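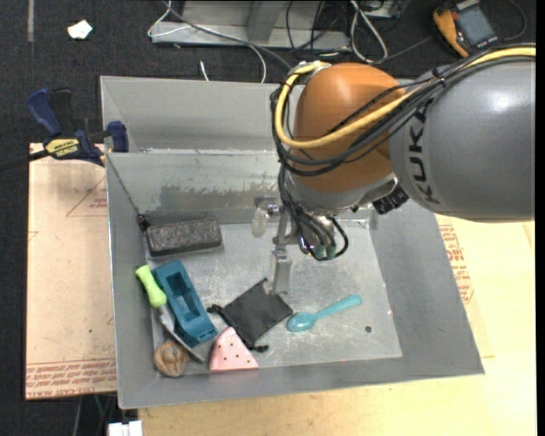 Our project asked whether the "cost per wear" figures that clothing brands put on their websites mean anything. The idea is simple enough: divide the price of a jacket by the number of times you'll wear it, and the dear jacket comes out cheaper than the cheap one. Nikolaidis, a coat label, and Granside, which sells work boots, both use it heavily. We were doubtful going in and we're more doubtful now. The first problem is what gets left out of the division. Dry cleaning is left out, and so are resoling, new zips and the bus fare to the repair shop. It's like pricing a big machine by the arm alone and leaving off the yellow cable and the black ones strapped along it.

Method

Waltraud Wunderlich kept the wear diary and Đạt Hà did the spreadsheet. We asked classmates to log one coat or one pair of boots from April until the end of term, and ended up with 1380 usable entries. A further 600 were thrown out, mostly for having no item name. We don't claim the sample is fair. People who agree to write down what they wear are probably tidier than average.

What we found

Granside's calculator assumes a pair of boots will be worn 2747 times. It gives no source for this. We emailed twice and got a discount code. Someone would have to wear the same pair every day for more than seven years to get there, and our own diary keepers swapped boots whenever it rained.

Coats did worse. Most sat in the wardrobe until the weather turned, then got worn hard for a few weeks. Two people stopped wearing theirs altogether because they'd gone off the colour, and no calculator we tried has a box for that.

The Karkance app lets you enter your own number of wears, so it can't be accused of making one up. It does round the result in the product's favour, though, and we'd like to know why.

Limits

One term is too short to say how long anything lasts. Đạt thinks a full year would soften our results on coats. Waltraud doesn't.

Search this site Enter keywords Go
Last updated: April
Contact the Endov student projects page | © Endov | Back to top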